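Last revised April 11, 2022. Applies to Lamon retirement accounts held at Arkano. Questions about the forms go to Bukola Aliyu in account services.

# How to roll an old workplace plan into a Lamon IRA

These steps cover a direct rollover, where the money moves from plan to IRA without passing through your hands. They do not cover inherited accounts or plans with an outstanding loan.

## Before you start

Have the following ready:

- The most recent statement from the old plan, all pages
- The plan administrator's phone number and mailing address
- Your Lamon account number (on the top right of any statement)
- A government ID that matches the name on both accounts

If your name has changed since you left the employer, update it with the old plan first. A mismatch stops the transfer, and the request goes back to the end of the line.

## Step 1. Sort the balance by tax type

Look for the line on the statement marked "source" or "contribution type." Pre-tax money goes to a traditional IRA. Roth money goes to a Roth IRA. If the statement shows both, you need two receiving accounts and two sets of forms.

After-tax contributions that are not Roth need separate handling. Write the amount down and call before you go further.

## Step 2. Check the vested amount

Only the vested balance can move. A statement may show a total of $1,769 in employer match with 40 percent vested; the rest stays with the plan. Use the vested figure on every form.

## Step 3. Request the letter of acceptance

Many administrators will not release funds without one. Log in to Budeo, open **Documents**, then **Transfers**, and choose **Letter of acceptance**. The letter is good for 60 days from the date printed on it.

## Step 4. Call the old plan

Ask for a direct rollover and use those words. Confirm:

1. Whether the check is made out to Arkano for your benefit, with your account number on it
2. Whether they mail it to us or to you
3. The fee, if any
4. Whether a spouse's signature or a notary is required

If the check is mailed to you, forward it without endorsing it. A check made out to you personally is a different kind of distribution, and the plan will usually withhold tax from it.

## Step 5. Choose how the cash is invested

Money arrives as cash and stays in cash until you give an instruction. In Budeo, open **Holdings** and select **Invest cash**. You can copy your current mix or enter percentages by hand. The entries must add up to 100.

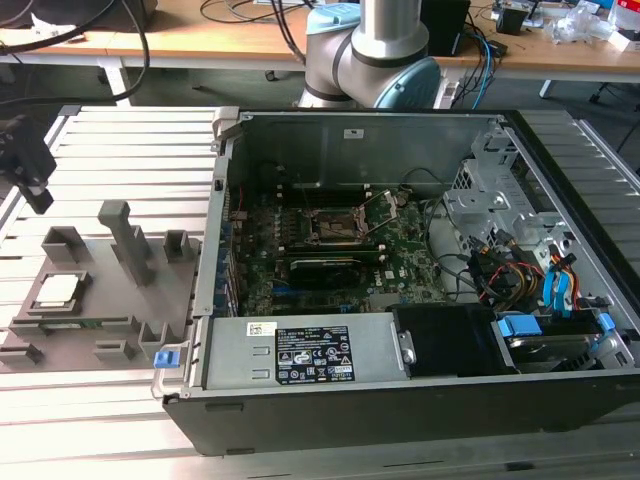 ## Step 6. Keep the records

The old plan will send a Form 1099-R early the next year. A direct rollover is normally shown with code G in box 7. Report it on your return even when no tax is due. Form 5498 comes from us later and shows the amount received.

Keep both forms with the final statement from the old plan.

## If the money has not arrived

Mailed checks can take some 70 hours to post once they reach our office. If nothing shows after that, call the old plan for the check number and the date it was cut, then send both to Emese Vida on the transfers desk with the subject line "Rollover trace."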